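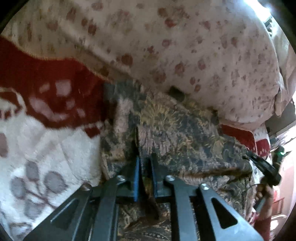
5. What It Costs to Pick Up a Blanket

5.1 The budget we wrote

The first equipment budget for the Skisden project was a tidy page, and almost every line on it was wrong. We had planned to buy one robot arm from Baltolthorpe, bolt it to a bench, and have it learn bedding by practicing on bedding. The quote arrived in May. It covered the arm but left out the controller, the bench, the guarding, the freight and the person who would have to stand next to it all day with a finger on the stop button. With those added back in, the arm was the cheapest part of owning an arm.

Hawi Gudeta redid the sums starting from the hours of handling we wanted and worked back to the hardware. Her version moved the arm to the second year and put the first year's money into hand-held grippers, which a person can carry to a bed that already exists. The bed needs no guarding. It also needs no freight, although one member of our purchasing office did ask.

5.2 The lines we forgot

Wear parts are where small budgets go to die. We had priced the grippers as if they would come out of the box and stay that way, like a filing cabinet. Finger pads are a consumable, and so are the screws that hold the linkage together, if only by virtue of rolling under things. The revised plan allows 4 sets of pads per gripper per year and a bag of spare screws that we decline to itemize. The spares line came to $1865 for the first year, a figure large enough to need a signature and small enough that everyone felt free to have an opinion about it.
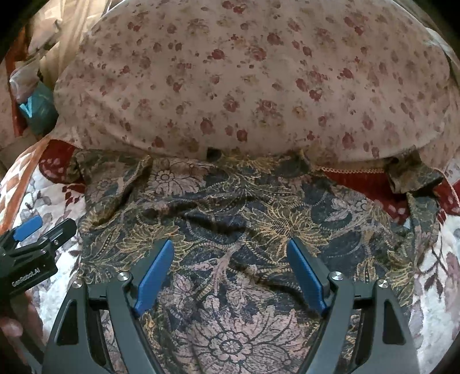 Textiles were the other surprise. The Teshome request form has a category for "test materials" that plainly had metal blocks in mind, and our first order for bedding came back with a note asking whether it was personal. We had proposed plain sheets in a single color, on the grounds that they were cheap and would look neat in the paper. Beds, as people keep them, do not look neat in a paper. In Figure 6 the two blue finger pads stand open over a rumpled dark cloth with a dusty-pink flower printed between them, with a paler floral pillow or cushion beyond and red fabric showing at the sides. A vision system has to tell a fold from a printed leaf in that, and a budget full of plain sheets would never have asked it to. We now buy patterned cloth on purpose, in mixed weights, and file it under test materials with a straight face.

5.3 Timing

Orders for the second year close on 14/12/2021. The arm stays on the list, as does its controller this time. Iltberg has offered bench space, subject to a floor inspection, and we have set aside 6 weeks for that and for the argument over who pays for the guarding. Pads and screws will be ordered in the same batch as the arm, under their own line.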